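Rules on the Wall, Robot at the Counter

Every lab I visit has a page of safety rules for its robot arms. Dendale's runs to 30 points, Bimton's fills a binder, and both read as if they were written by someone who had never tried to make tea near one of these things. I went to see how the rules hold up in a kitchen, where the clutter is real and so is the glass.

The rule I trust least is "keep the work area clear." Clear of what? A home robot that needs a bare counter is a poor sort of home robot. I'd sooner have a rule that says what may stay out, how close, and at what arm speed.
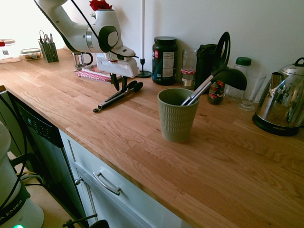
Fingers just over the black tongs, with the ladle standing in its green cup and glass along the wall.

Martti Kinnunen told me that a speed limit is the only rule he has seen people keep, and that they keep it when it is locked in the software – a sheet of paper slows nothing down.

I half agree. Locked limits get unlocked the week before a demo. Ask to see the log of who changed them, and when. If there isn't one, the limit is a wish.

3 comments

Seok: We stop for a reset check every 20 runs. Dull, but it's the one rule we never argue over.

Keliren_fan: So who signs off on the speed?

tallgrass: Would like to see that binder.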